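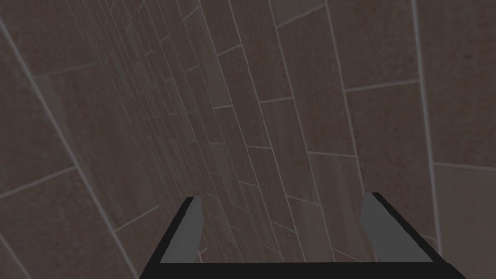
Jurčo: Frequently Asked Questions
Last updated 12/4/22

General

What is Jurčo?
Jurčo is a training method for two-arm manipulation policies that take several camera views as input. During training it estimates how much each view contributes to the next action and scales that view's features by the estimate. At run time the same weighting is computed from the images alone. The method was developed at Zakstead, and this page covers the simulated tabletop and corner tasks in the Biltmont set.

What problem does it address?
A wrist view is very informative near contact and close to useless during large arm motions. While an arm is being raised or turned, its camera may see its own fingers and a patch of wall and nothing else. A policy that joins all views with equal weight still has to produce an action from that input. With repeated textures such as tile, we found that the baseline learned to associate grout patterns with arm positions in the training rooms and then failed when the robot base was moved.

Is this the same as attention over cameras?
It is related. Standard cross-view attention is trained only through the action loss. Jurčo adds a second loss term that penalizes weight on a view if masking that view leaves the predicted action unchanged. The term is turned on after the encoder warms up. Turning it on from the first step gave unstable runs on the longer tasks.

Does the method need depth images or object poses?
No. Inputs are color images, joint positions and gripper opening. Object poses are recorded by the simulator and used only for scoring.

Simulation setup

Which simulator was used?
All results on this page come from the Komholm simulator, using its default renderer. Lighting is held even within an episode. Wall, floor and counter materials are drawn at random per room and stay fixed after that.
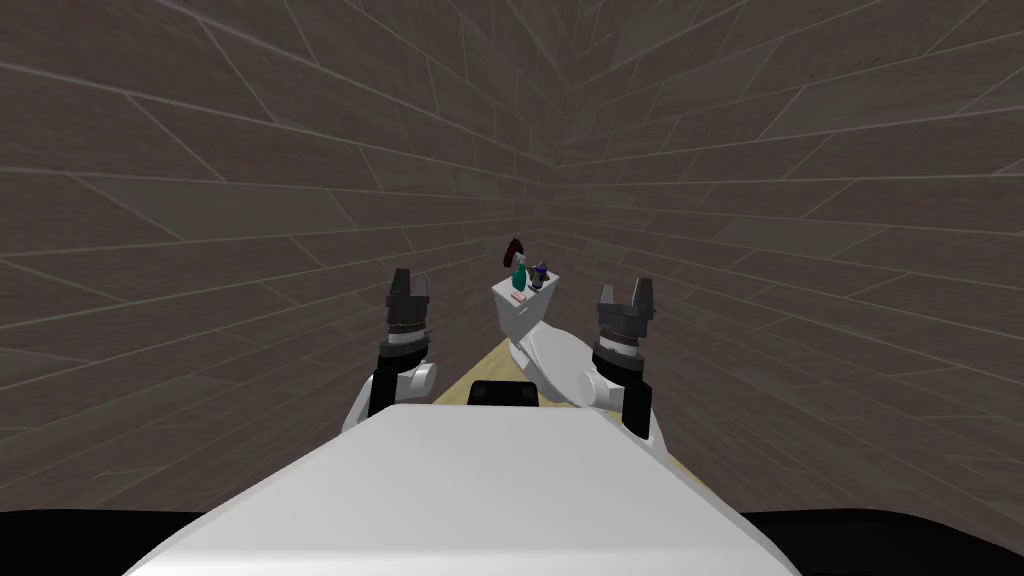 Render: Zakstead / Biltmont task set

How is the robot configured?
It has two arms on one body, each with a parallel gripper. Policies receive three views: one from the body and one from each wrist. The body view looks forward over the white shell, so both grippers can appear in it together with the work surface. Commands are sent at 10 Hz as joint targets. The base does not move during an episode.

What do the corner tasks involve?
The work area is set where two walls meet. Small items, such as a teal bottle, are on a white counter or in an open white container, depending on the task variant. The policy is given a target item and must grasp it and lift it clear of its neighbors. Items can be close together, and approach directions are limited by the walls on both sides.

Why are the walls textured so heavily?
Plain walls hid the failure we wanted to measure. On flat gray walls the equal-weight baseline and Jurčo scored about the same. Plank and tile patterns give the encoder a strong signal that has no bearing on the target, and the gap opens there.

Can either arm be used?
Yes. The demonstrations include left-arm grasps, right-arm grasps and a small share in which one arm holds a container while the other reaches in. The policy is not told which arm to use. Arm choice is scored as correct if the lift succeeds.
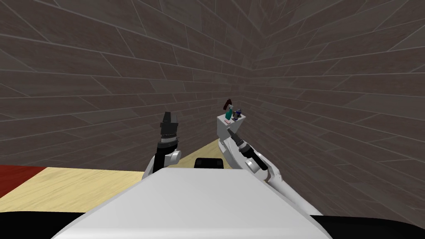
Data and Training

How many demonstrations were used?
The corner tasks use 587 demonstrations, all teleoperated in simulation. Failed attempts were removed before training. Attempts with a regrasp were kept.

Were demonstrations filtered for camera visibility?
No. Frames in which the target is hidden from every wrist view are left in. Removing them improved training loss and lowered the success rate, probably because the policy then had no examples of recovering from a poor view.

Which settings matter most?
The weight of the masking loss and the length of the warm-up. Batch size had little effect in the range we tested. The released configuration uses a single setting for all tasks. Per-task tuning helps on the container variant, but those numbers are not reported as the main result.

Can I train with a different camera layout?
Yes. List the views in the configuration file in the same order as in the data. Adding a view requires retraining from the warm-up stage. Dropping one can be done at run time with a moderate loss in accuracy, except for the body view, which the current checkpoints depend on.

Evaluation

How many episodes were run?
Each method was evaluated on 1161 episodes with fixed seeds. Seeds control the room materials, item placement and starting joint positions. No evaluation room appears in the training data.

How is success defined?
The target must be raised clear of its support and held until the end of the episode. Contact with other items is allowed. Knocking one to the floor counts as a failure even if the target is lifted.

Where does Jurčo still fail?
Most remaining failures are in the container variant. When items are packed side by side, the fingers close on two of them, or the hand meets the container wall on the way in. View weighting does little for these cases, as the target is usually visible and the error is in the approach path. A second group of failures occurs when both wrist views face a wall at a steep angle at the start of an episode. The weights fall back to the body view as intended, but the arm then moves slowly and may run out of time.

Has it been tested on hardware?
Not for the corner tasks. All figures on this page are simulation results and should be cited that way.

Code and Access

What is included in the release?
Training code, the evaluation seeds, room files for Komholm and one checkpoint per task variant. The raw demonstration images are provided as a separate download. The room files were revised in August to correct a collision mesh on the counter, so results from earlier copies are not comparable.

How do I report a problem?
Open an issue in the project repository with the seed, the task variant and the configuration file attached. Reports without a seed cannot be reproduced and will be closed.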